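Moving a toddler from purees to finger food, how fast did you go?
Started by pal_and_plum, 9/16/22

pal_and_plum
Our son is 14 months and still wants nearly everything mashed. He'll take toast strips and that is it. Any fruit with a shape to it goes on the floor. The nurse at our clinic in Bostau said to stop purees completely and he'd come around in a week. We tried for 2 days and he mostly drank milk, so we went back. Did anyone here do it cold turkey? Did it work?

nulach_mom
We did it slowly. One soft thing next to the puree at every meal, no comment about it, and take it away at the end whether it got touched or not. Took from summer until December before she was eating what we eat. I would not cut off the puree at 14 months if he is barely eating anything else.

emeck77
Disagree. Ours played us for months with the "one soft thing" method. He knew the puree was coming so he waited for it. We quit buying pouches and by day five he was eating pasta with his hands. Two days isn't long enough to know anything.

nulach_mom
Five days of a kid living on milk is a long time if he is on the small side. We don't know that he isn't.

pal_and_plum
He's average. Weight is fine, she wasn't worried about that. She just thinks he is late with chewing.

Josefien De Graaf
I've had three go through this and all three were different, so I wouldn't put too much on what worked for one child. What helped with my middle one was letting him handle food when it wasn't a meal. Mid-morning, not hungry, not tired, nobody watching the clock. He got a plate and a few things to pick up and put down. Some days real food, some days play food.

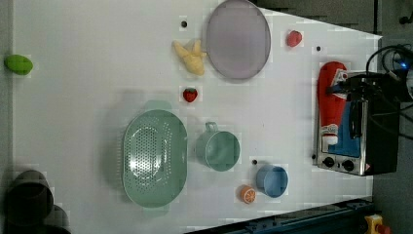 Then at lunch I'd give him the real version of one thing he had been handling. Banana first, cut the long way so he could hold on to it. He squeezed it for three days and on the fourth he bit it. Strawberries took longer and I had to slice them thin. I also quit wiping his hands during the meal, which he hated.

emeck77
Play food teaches them to play with food. I don't see how that gets anyone to chew.

Josefien De Graaf
It didn't teach him to chew. It got him to pick things up without crying, and he was not doing that before. The chewing came after.

nulach_mom
Same here with the hand wiping. Wait until the end and do it once.

pal_and_plum
OK, the wiping could be us. My husband wipes him after every bite. We have 20 pouches left in the cupboard so I'm going to do pouch at dinner only and see how lunch goes without.

emeck77
Lunch only is a fair start. Don't give milk right before it though. Move the milk to after his nap.

pal_and_plum
He gets it at 11 right now and lunch is 11:45. I'll move it.

Josefien De Graaf
Ripe pear is good too if the banana goes badly. Leave a bit of skin on one side or it slides out of their hand.

pal_and_plum
Update, four days in. No banana. He ate half a slice of pear and some scrambled egg. Dinner is still a pouch.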